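Sketdale Table Cloth, Charcoal

Print this page | E-mail this page

Reviewed by Ilaria Mancuso

Sketdale sells this polyester cover for workbenches and craft tables. I washed mine 17 times between March and November. Weight is 300 grams per square meter. Shrinkage was 5 millimeters on the long side, none on the short.
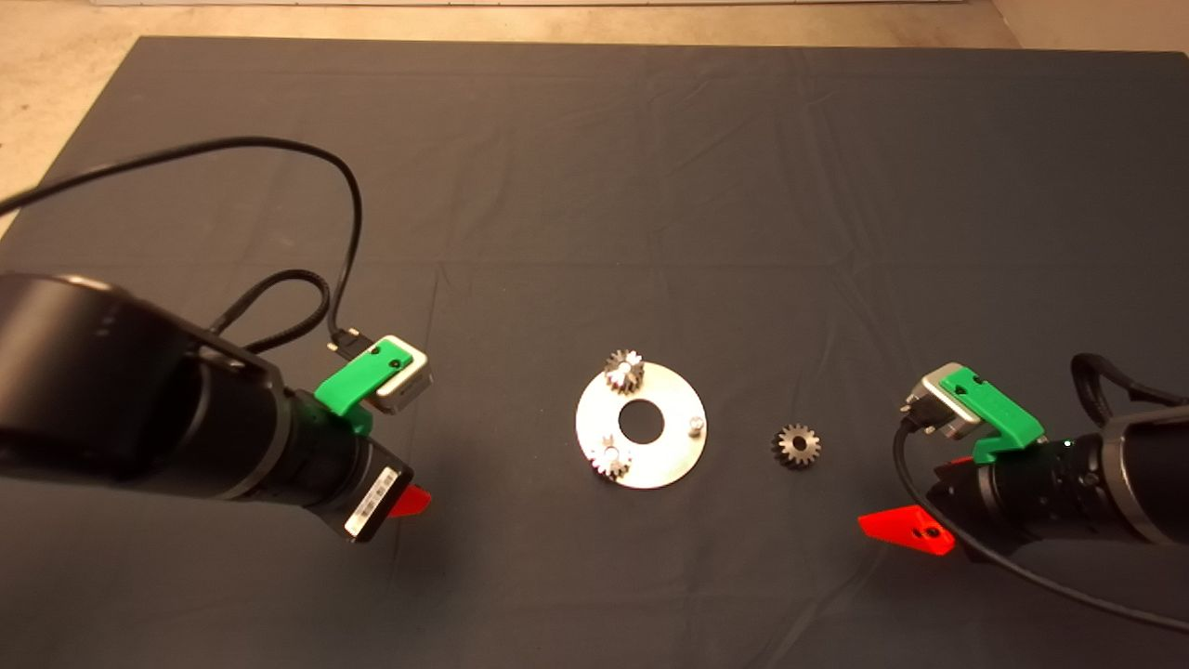

Colorfastness is good. The hem thread faded before the fabric did. Creases are the weak point: fold lines still show across the middle with a metal plate lying on the cloth, and a low iron removes only the shallow ones. The Moleck cover irons flatter but pills by the fifth wash.

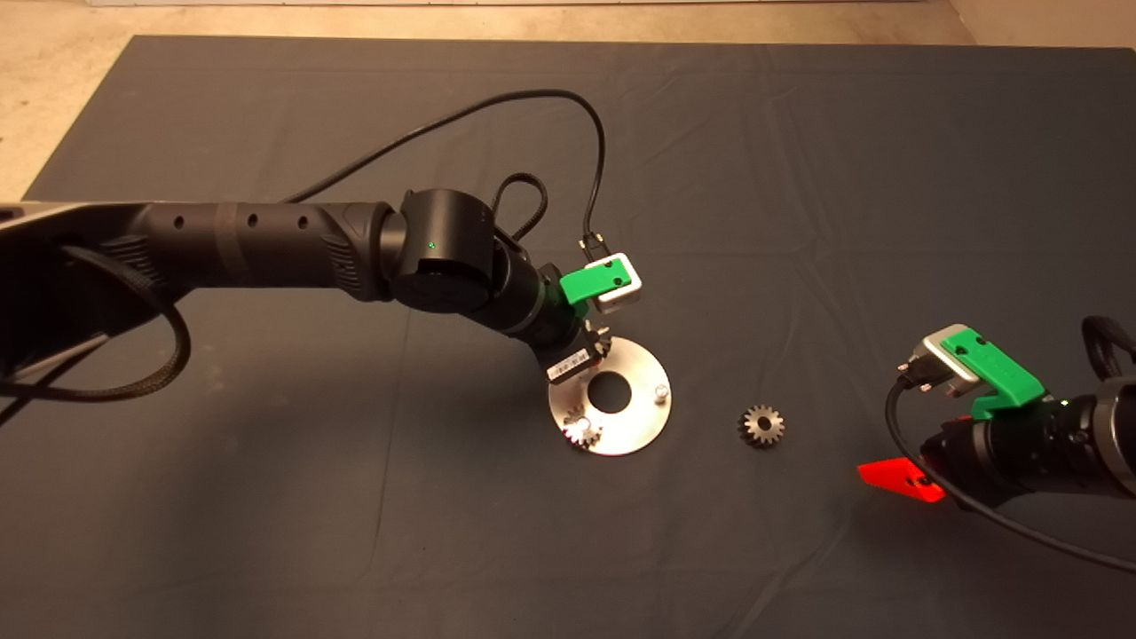
Dark gray fabric, faint creases and folds.

Rating: 4 out of 5. Store it rolled.

E-mail this page | Print this page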